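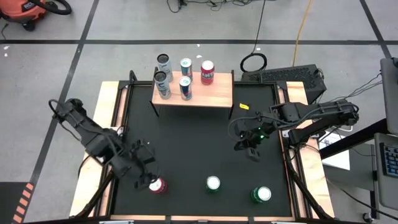
The Burwood Cannabis Retail By-law is a municipal licensing measure that governs the sale of cannabis within the town of Burwood. It was introduced by Councillor Hrefna Egilsson and adopted after two public hearings, which drew 105 written submissions. The by-law sets separation distances between shops and schools, limits opening hours and requires each licence holder to renew every March.

A local plebiscite on the measure passed by 1,489 votes to 817. Support was strongest in the Orngate ward, while several polling areas near the harbour voted against.
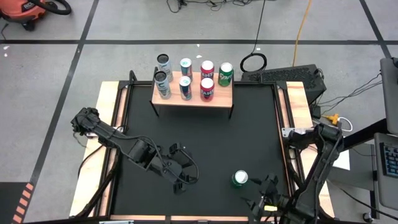 Who enforces the by-law?
Licence inspections are carried out by the town's licensing office, and disputed decisions go to a three-member appeal panel.

The first chair of the panel was Ayuba Atinga, a retired labour lawyer. Under Atinga the panel heard 69 appeals, most of them concerning signage and the distance rule. In the best known of these, the retailer Stirenel challenged the refusal of a licence for a shop beside a tutoring centre.
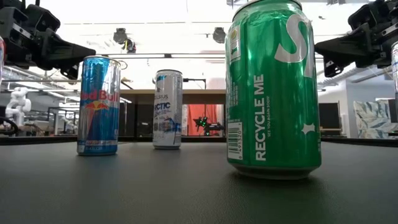

The panel found that a tutoring centre was not a school under the by-law and ordered the application to be reconsidered. Council later amended the definition on a motion from Nii Korletey, who had opposed the original measure. The amended wording covers any premises where minors receive regular instruction. Shops already licensed at that time were allowed to remain.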